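플레브사이드(Plevside) 주방 시뮬레이션 체험단 모집합니다 (집에서 참여, 사례 있음)

안녕하세요! 플레브사이드에서 사용자 테스트를 맡고 있는 사람입니다. 지난번 모집 글 보고 연락 주신 분들 정말 고마웠어요. 답장이 늦어서 죄송했고요, 이번에는 자리가 좀 더 넉넉하니까 그때 못 하신 분들도 꼭 다시 신청해 주세요.

저희가 만드는 건 '얄릭(Jallik)'이라는 구독형 프로그램이에요. 가정용 로봇한테 집안일을 가르치기 전에 가상 주방에서 먼저 연습시켜 볼 수 있는 서비스인데, 지금까지는 연구실이나 로봇 만드는 회사에서만 썼어요. 그런데 다음 버전부터는 학교 동아리나 개인 메이커 분들도 쓰시게 하고 싶거든요. 그러려면 로봇을 전혀 모르는 분이 처음 켰을 때 어디서 막히는지를 제가 알아야 해요. 개발팀 사람들한테 물어보면 다 쉽다고만 하니까요 ㅎㅎ

저도 처음 입사했을 때는 마우스로 화면 돌리는 것도 헤매다가 벽 속에 들어가서 못 나온 적이 있어요. 그러니까 컴퓨터 잘 못한다고 걱정하지 마시고요!

이번 체험단이 주로 쓰게 될 공간은 파란 벽 주방이에요. 조리대가 있고, 의자가 하나 있고, 물건마다 위치를 바꿔 가면서 로봇에게 줄 과제를 짜 보는 식입니다. 예를 들면 "병을 집어서 의자 위에 올려놓기" 같은 거요. 간단해 보이죠? 근데 막상 문장으로 써 보면 은근히 고민되는 게 많아요. 의자 위 어디에? 세워서, 아니면 눕혀서? 이런 걸 평소 말투 그대로 적어 주시면 됩니다.

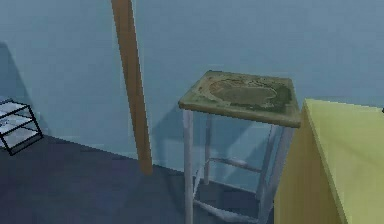 얄릭 주방의 초록색 의자. 앉는 면 한가운데에 짙은 얼룩 무늬가 있어요.

하실 일을 좀 더 자세히 적어 볼게요.

첫날에는 설치하고 튜토리얼을 따라 합니다. 도움말을 읽어도 되고 그냥 눌러 보셔도 돼요. 막힌 부분은 그때그때 메모창에 남겨 주세요. "짜증 남" 한마디만 써 주셔도 저한테는 큰 도움이 됩니다. 진짜예요.

그다음부터는 매일 과제 문장을 쓰고, 가상 로봇이 움직인 결과를 보고 점수를 매깁니다. 점수 기준표는 드리는데 애매하면 본인 느낌대로 하셔도 괜찮아요. 기간은 모두 7일이고, 하루에 한 시간 정도 비워 두시면 됩니다. 마지막 날에는 저랑 화상으로 이야기를 나눠요. 카메라는 꺼 두셔도 되고, 잠옷 차림도 환영입니다.

모집 인원은 이번 차수에 157명이에요. 숫자가 왜 이렇게 어중간하냐고 다들 물으시는데, 발급할 수 있는 체험용 계정이 딱 그만큼 남아 있어서 그래요.

이런 분을 찾고 있어요
만 19세 이상이고, 한국어로 편하게 글을 쓰실 수 있는 분. 윈도우 노트북이나 데스크톱이 있으신 분(태블릿은 아직 안 돼요, 죄송해요). 평소에 집에서 요리나 설거지를 조금이라도 하시는 분. 로봇이나 코딩 경험은 없어도 되고, 사실 없는 분을 더 기다리고 있어요. 경험이 있는 분도 받기는 하는데 따로 조를 나눠서 진행합니다.

사례는 이렇게 드려요
7일을 다 마치신 분께는 얄릭 포인트 800점을 드리고, 중간에 그만두셔도 나흘 넘게 하셨으면 600점을 드려요. 포인트는 온라인 상품권으로 바꾸실 수 있고, 구독료로 쓰셔도 됩니다. 마지막 인터뷰까지 하신 분들 중에서 원하시는 분은 정식 버전이 나올 때 도움말 감수하는 일도 같이 하실 수 있어요. 이건 따로 계약하고 진행하는 유급 일이고요.

물건 구성도 조금 말씀드리면, 조리대 위에 비누 디스펜서랑 보라색 스프레이 병, 파란 그릇 같은 것들이 나와 있어요. 초록색 큼직한 과일도 있는데 사내에서는 이게 수박이냐 파파야냐로 아직도 의견이 갈립니다. 저는 수박파예요. 과제 문장 쓰실 때 뭐라고 부르실지 저는 그게 제일 궁금해요!

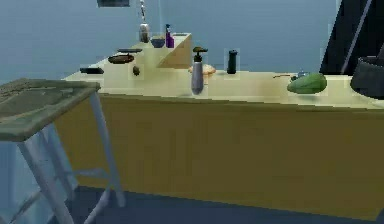

로봇을 직접 가지고 있어야 참여할 수 있나요?
로봇은 필요 없습니다. 과제는 전부 프로그램 안에서 돌아가고, 참여하시는 분은 컴퓨터와 인터넷만 준비하시면 됩니다.

자주 받는 다른 문의도 여기 같이 적어 둘게요. 수집하는 건 작성하신 문장과 점수, 메모, 그리고 프로그램 안에서 클릭한 기록이에요. 댁의 사진이나 영상은 받지 않습니다. 인터뷰 녹음은 동의하신 분만 하고, 정리가 끝나면 지워요. 하루 빠지게 되면 미리 말씀만 해 주세요, 뒤로 하루 밀어 드릴게요.

9월에 그린다브함(Grindavham) 차수에 참여하셨던 분은 아쉽지만 이번에는 쉬어 주셔야 해요. 처음 켜 보는 분의 반응을 보는 테스트라서요. 대신 노게이라(Nogueira) 편집기 체험단을 곧 따로 모집할 예정이니 그쪽을 노려 주세요!

신청 방법
아래 신청서에 이름, 연락처, 쓰시는 컴퓨터 사양, 그리고 "우리 집 주방에서 로봇한테 제일 먼저 시키고 싶은 일" 한 가지를 적어 주세요. 길게 안 쓰셔도 되는데 다들 여기를 제일 길게 쓰시더라고요. 저번에는 멸치 똥 따기가 압도적이었습니다.

신청 마감은 18/10/2022 자정이고, 선정되신 분께는 문자로 알려 드려요. 프로그램 관련 기술 문의는 잉바르 크라그(Ingvar Kragh), 사례와 계약 문의는 아데제 에피옹(Adaeze Effiong) 앞으로 남겨 주시면 됩니다. 두 사람 다 한국어 메일은 제가 옮겨서 전달하니까 편하게 한국어로 쓰세요.

신청서 작성하기
문의 남기기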